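Lurnodness – Security Operations Meeting
Minutes, September

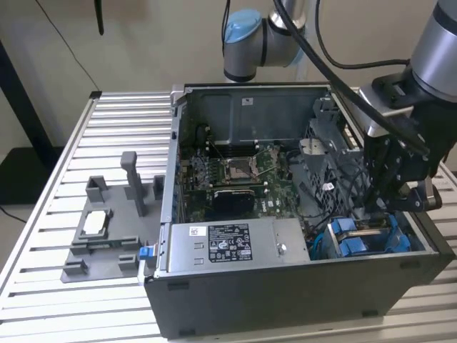
Log retention was carried over from the last meeting and taken first. Fadime Tokgöz reported that authentication logs are kept in searchable storage for 14 days and then moved to the archive, where a search has to be requested by ticket. The August password-spraying case needed records older than that, and the archive request held up the review by most of an afternoon. Muammer Polat asked if more storage could be put together from retired desktops, the kind with a green Dell motherboard and an empty CPU socket under its metal bracket. Fadime said no. Log storage stays on supported hardware, and a board without a processor is a parts question for the desktop team. She will price an extension of searchable storage for authentication and VPN logs only.

Present: Fadime Tokgöz (chair), Muammer Polat, Fergus Buchanan, Nazmiye Demirtaş (minutes)
Apologies: Bülent Ersoy

Minutes of the previous meeting
Accepted with one correction. Item 4 should read "outbound DNS", not "inbound DNS".

Password-spraying case
Fergus went through the timeline. The attempts came in against the Skeseo mail gateway over three nights, a few tries per account, slow enough to stay under the lockout threshold. In all, 529 accounts were tried. One login succeeded, on a shared mailbox used by the Cardoso project that had been left out of multi-factor enrollment. The session was ended the next morning and the password changed. Fergus found no forwarding rules on the mailbox and no sign that mail had been exported, but he pointed out that the export log for the first night is incomplete and he will not close the case until the gateway vendor answers.

Muammer asked why the alert did not fire. The rule counts failures per account and does not look at failures per source network. Fergus has written a second rule that does, and it is running in report-only mode. It has produced false positives from the branch office, where everyone leaves through the same address.
Agreed: keep the rule in report-only mode until the next meeting. Fergus to add the branch office address as an exception with a higher limit.

Shared mailboxes
Nazmiye has a list of shared mailboxes that still allow direct sign-in. Most have a named owner. Four do not, and two of those receive invoices, so they can't simply be switched off. There was some discussion of whether finance should be asked first or told afterward. Agreed to ask first, with a reply date in the message.
Agreed: direct sign-in to be blocked on all owned mailboxes this month.

Firewall rule review
Muammer has started on the old rules. The rule base is close to its limit of 2000 entries and he would like it well under that before the Justar migration. Many entries have no comment and no ticket number. He proposed disabling anything with no hits in the past quarter and deleting it one month later. Fergus was concerned about the year-end jobs, which by their nature show no hits for most of the year – payroll had a problem of this kind before. Muammer will send the candidate list to payroll and finance before anything is disabled.

Justar migration
Short update only, as Bülent was absent. The test environment is up. Service account passwords are still stored in a text file on the build server, and this has to be fixed before production data is copied across. Fadime will raise it with Bülent directly.

Phishing reports
The report button is now in everyone's mail client. Staff are using it for ordinary newsletters as well, and the queue is longer than before. Nazmiye suggested an automatic reply for known bulk senders. No objection.

Actions
Fadime: price for extended log storage; speak to Bülent about the service account passwords
Fergus: rule exception for branch office; follow up with gateway vendor
Muammer: firewall candidate list to payroll and finance
Nazmiye: message to finance about the invoice mailboxes; draft automatic reply

Meeting closed at 11:40 a.m.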